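Search this site
Search
Go
Advanced search

Student Driving Software Club Publishes First Results, Asks People Not to Get Excited

Monday, November 11, 2019
By Jailson Macedo, Camusis Student Automation Club

The Camusis Student Automation Club today released the results of its first project, a program called Lahlou that looks at road footage and tries to say where the lane is and whether another vehicle is coming. The club wants to be plain about one thing before anyone writes a headline. Lahlou does not drive a car. It has never been hooked up to a steering wheel, and the club has no plan to do so.

The work began in March as an entry for the Cuvivden Challenge, a contest for student teams. Teams are asked to build software that labels ordinary road footage, then defend their results in front of judges. The club's footage was recorded through the windshield of a car with a person at the wheel the whole time. Members then marked up 3,695 still frames by hand, mostly on weeknights, and argued over a good many of them.
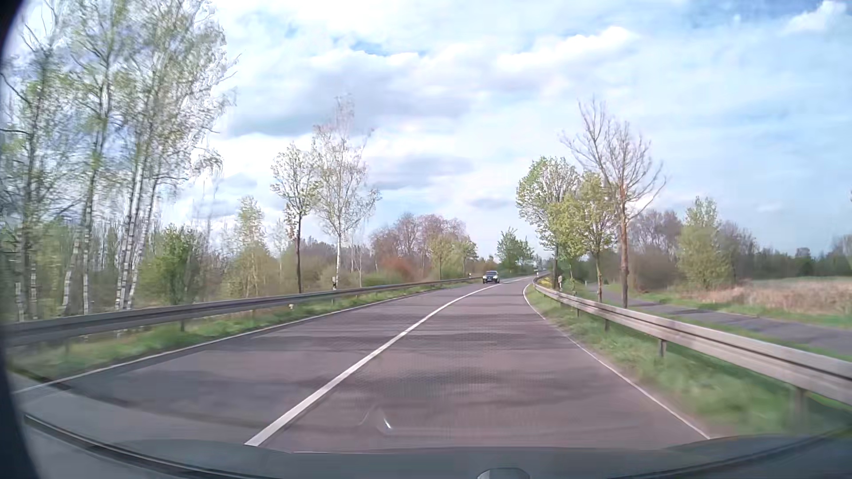
Lahlou labeled 2,613 of those frames in a way the members agreed with. The club does not think that number deserves much applause. The footage leans heavily on easy daytime country roads, and a program can look smart for a long time on roads like that. Even there it has to cope with shade lying across the asphalt, a solid white center line that thins out toward a bend, and a single oncoming car still far off in the opposite lane. A faint reflection on the windshield glass can sit right over the lane the program is supposed to be reading. A new driver would deal with all of this without a second thought.

"Every year somebody stands on a stage and says the self-driving car is nearly here," said Jailson Macedo, who leads the club and teaches its Thursday class. "I'd like my students to be able to ask that person what the test set looked like. Most of them joined because they thought this was close to solved. They don't think so now, and I count that as a good semester."

The club also tried a simpler program, named Grilline, which has no learning in it at all. It looks for long pale stripes and guesses from there. Grilline got 2,516 of the same frames right. The gap between the two was smaller than the students had hoped, given that one took an afternoon to write and the other took most of the summer. Both results will be in the contest report, side by side, along with the frames where each program failed.

There are things the club has not tested. It has no night footage, no snow and very little city traffic. The frames were checked by the same people who built the software, and the club considers that a real weakness. It is asking other student teams to swap footage so that each group can be graded on roads it has never seen.

The Thursday class has 10 students and is open to new members, including those who have never written a program. People who doubt the whole business are welcome too. Requests for the report or the list of failed frames can be made through the club's contact page.

Related items

Cuvivden Challenge: rules for student teams
How we mark up a frame, and why we disagree
Grilline source notes
Club meeting times and room changes
Older releases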